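Accueil > Sorties et visites > Métiers de bouche

Portes ouvertes à l'école de cuisine de Karkesden

Par la rédaction

L'école de cuisine de Karkesden ouvre ses ateliers au public une fois par an. L'entrée est gratuite, mais il faut retirer un badge à l'accueil et laisser les sacs au vestiaire. Le parking de la rue Lloyd était complet dès l'ouverture - mieux vaut venir par la navette, qui s'arrête devant la grille.

Le bâtiment principal occupe une ancienne conserverie de 3 747 m². On commence par la boucherie, au rez-de-chaussée. Les élèves de première année y désossent des épaules de porc et expliquent leurs gestes sans trop lever les yeux. La formation dure 2 ans, dont la moitié en entreprise. Vient ensuite la salle consacrée aux outils, avec une courte présentation sur les tranchants : angle d'affûtage, choix de la pierre, entretien du fil.
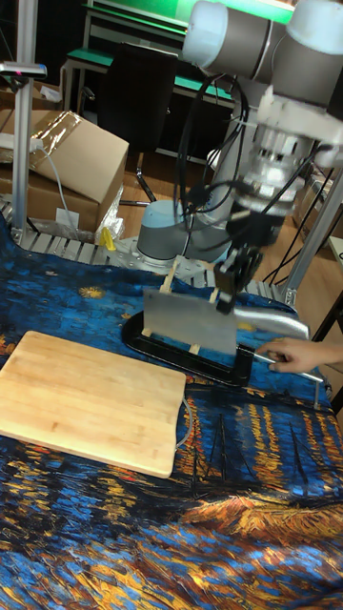

Un couperet à lame rectangulaire et manche arrondi. 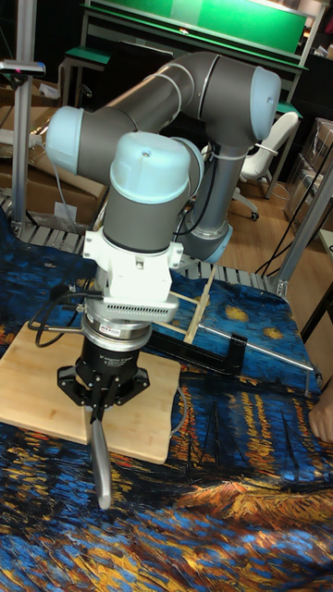

Karkesden, novembre 2019

L'étage est réservé à la pâtisserie. Il y faisait très chaud et la file avançait mal. On pouvait acheter des brioches et un pain de seigle correct, un peu trop cuit dessous. La démonstration de sucre tiré affichait complet - l'inscription se fait à l'accueil, ce que le dépliant ne précise pas.

Le restaurant d'application sert 400 couverts par semaine pendant l'année scolaire. Le jour des portes ouvertes, il propose un menu unique : velouté de panais, joue de bœuf, poire pochée. La joue était très bonne, le velouté manquait de sel. Le service est assuré par les élèves de deuxième année.

La bibliothèque, au fond de la cour, mérite le détour. Elle conserve 800 livres de recettes, dont plusieurs cahiers manuscrits venus des auberges de Wovolton. Ils se consultent sur place, avec des gants fournis.

Les inscriptions pour la rentrée prochaine ouvrent en janvier. Dossier à retirer au secrétariat, côté cour. Navette depuis la gare de Wovolton, arrêt Jetside.

Ce site utilise des cookies pour mesurer son audience. Accepter - Refuser - En savoir plus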